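# Hand-held gripper budgeting

**Hand-held gripper budgeting** is the planning of purchases for a set of gripper tools that people carry and operate by hand to record tasks for robots. It's a lively corner of robotics planning, and a fun one, as a small shop can get started with a workbench and a short parts list!

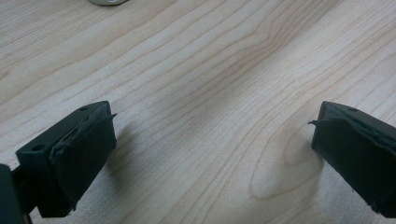

## Wear parts

Finger pads are the item most often left out of a first budget. The rubbery facing creases with use, its edges fray, and small flaps can peel up at the top corners while the finger blocks behind stay crisp. Planners list pads separately from fingers for this reason, with their own reorder point. The Layug workshop keeps four spare pairs per tool and opens a new order each September.

## Sample budget

The Lakby project published its plan for one bench, and it's a wonderfully clear read. Prices are in US dollars.

| Item | Cost |
|---|---|
| Ludine hand-held gripper | 195 |
| Hivine finger set | 87 |
| Grip pads, four pairs | 34 |
| **Total** | **316** |

Shipping and the bench itself are left out. Lakby also sets aside time for fitting pads, and logs it under labor.

## Choosing a supplier

Hole spacing on the finger blocks varies between makers, so buyers check it before mixing brands. Ludine and Hivine parts share one pattern, a great help to anyone building up a kit bit by bit. Pads sold as sheets cost less than precut ones but need trimming by hand.

## See also

- Spare parts planning
- Robot end effectors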